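Kitchen safety check, September, with my comments

I do this walk-round of our little supper club kitchen twice a year, and Ehsan Butt asked me to type it up properly this time instead of leaving it on the back of a flour bag. So it's all in here, moans included!

1. Fridge temperature
Pass. 4 on the top shelf, a shade warmer in the door, so the cream has moved. Please stop putting it back!

2. Pasta boiler (the Bestell)
Pass, with a grumble. The drain tap is stiff and I had to use a cloth to turn it. It holds 22 litres and I do not want that going over anyone's clogs. Ehsan to grease it.

3. Fryer and oil
Fail. The Cirnel thermostat reads 8 degrees lower than my probe. I tried it three times because I didn't believe it. No tempura until it's been looked at (sorry, I know, I love it too).

4. Recipe and allergen computer
Labels print fine and the sesame warning now shows on the noodle salad. 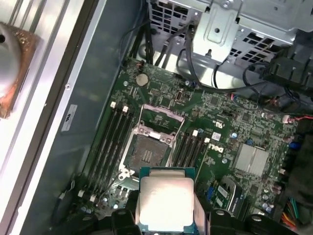
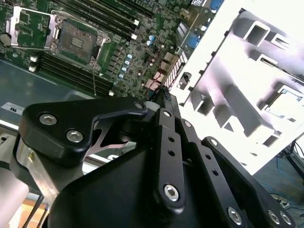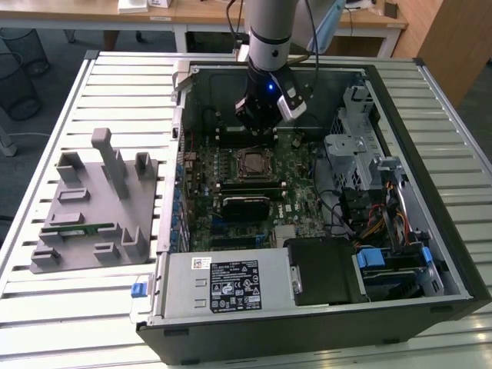
5. Knives and mandoline
Pass. The guard for the Bouvier mandoline was in the drawer with the whisks. It lives ON the mandoline. I've still got the scar from the courgette ribbons.

6. Hot holding
Sauces at 64 when I checked at half past six, the minimum being 63. Too close for my liking, so turn the Privard up a notch before service.

7. Floor by the sink
Needs doing. One mat is curling at the corner and I caught my toe on it twice while I was writing this list.

8. Fire blanket and extinguisher
Both on the wall, both in date. Somebody had hung an apron over the blanket. Moved it.

9. First aid box
Low on blue plasters, burn gel fine. I've ordered a box of 100.

Still to do: items 2, 3 and 7. Initial next to each one when it's done, please, and leave the sheet on the clip by the back door.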